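Section 5. Preparing the Checkout Station for Item Transfer

This section applies to the Riltent two-arm tabletop station supplied by Stendard. It covers the placement of display stands, the basket and the handheld scanner, and the checks to be made before the first transfer cycle. The mechanical installation in Section 4 must be complete before work begins.

Revised September 26, 2022. Prepared by Jui-lin Peng; reviewed by Shazia Kiani.

5.1 Basket and Wrist View

1. Place the basket on a flat surface within reach of the arm that will release the items.

2. Fold the basket handle down until it rests against the rim.

3. On the control screen, open Wrist View and select the arm to be checked.

4. Move the gripper over the basket at the Inspect position. The floor of the basket and all items in it should be visible.

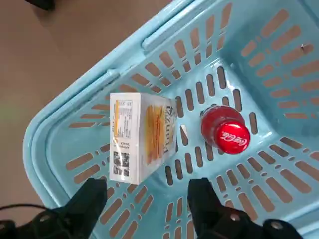

Figure 5-1. Wrist view at the basket, with a snack box and a Coca-Cola bottle on their sides.

5. If the gripper covers more of the basket than shown in Figure 5-1, raise the Inspect position in small steps and save it again.

Note: Items may lie in any direction in the basket. Upright placement is not required by the standard transfer program.

CAUTION: Do not reach into the basket while an arm is enabled. Press Hold and wait for the Hold message on the control screen.

5.2 Table Layout

1. Confirm that both arm bases are secured to their mounting plates.

2. Set the clear display stands on the table, open side toward the arms. Leave at least 200 mm between each stand and the nearest arm in its Home position.

3. Load the stands with sample items. Tall boxes belong at the back, and bags belong where the gripper can approach them from the front or from above.

4. Lay the handheld scanner flat on the table with its handle toward the arms.
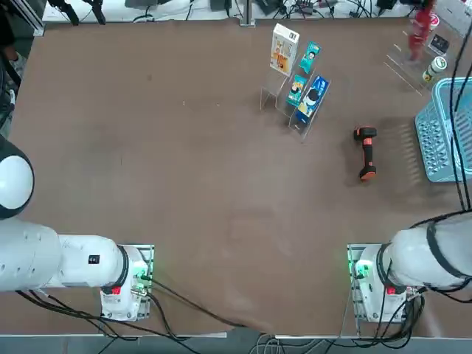

5. Run each arm through its Home movement at low speed. Stop the movement at once if a cable is pulled tight or touches a display stand.

6. Save the layout under a new name. The station stores up to 300 layouts, and the Nisis control software will not overwrite an existing one without confirmation.

CAUTION: Cables beneath the near edge of the table are a trip hazard. Approach the station from the side when loading items.

5.3 Approach Check at the Display Stand

1. Select Approach Check from the Service menu and choose a stand.

2. Step the arm toward the first item. Keep one hand on the Hold control throughout this procedure.

3. Watch the clearance between the end of the arm and the clear panels of the stand. Clear panels may not be detected reliably under strong light from a window.

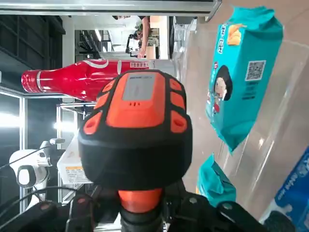
4. Repeat the approach for every item position in use. Record any position that cannot be reached without contact, and move the stand before continuing.

5. If the program stops with code 554, the saved stand position does not match the current layout. Return the arm to Home and repeat Section 5.2 from step 2.

Note: Stations fitted with the optional Yip light shield require a new Approach Check each time the shield is removed or replaced.

When all positions have been accepted, select Finish and sign the set-up record. Continue to Section 6, Teaching New Items.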